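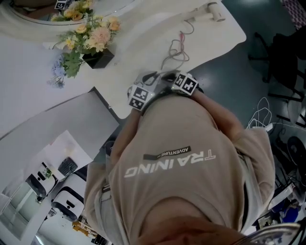

Work in this period went into desk tidying, the second of the chores agreed with Sirton. We chose it because it looks easy and has turned out harder than wiping or stacking. The operator holds the gripper in both hands and works at the desk edge, and the marker cubes mounted on it give us its position. Most of the difficulty is in the objects. A tangle of thin grey and red cables has no fixed shape, and artificial flowers in a small pot bend when anything brushes past them.

By April 17, 2024 we had recorded 662 demonstrations against a target of 3000. Kavitha Nair has checked them all and rejected 211, mostly for lost tracking. Those will be recorded again.

The policy trained on the first batch moves a single rigid item to its place in most trials. It cannot yet coil a cable. Gøran Rustad ran 12 cable trials at Feston and none was completed without help.

Our view is that a machine could clear a desk of solid items under supervision, but we would not leave one alone with wiring. Recording continues until July. We ask that the second payment be released as planned.

Helmi Pesonen, Endora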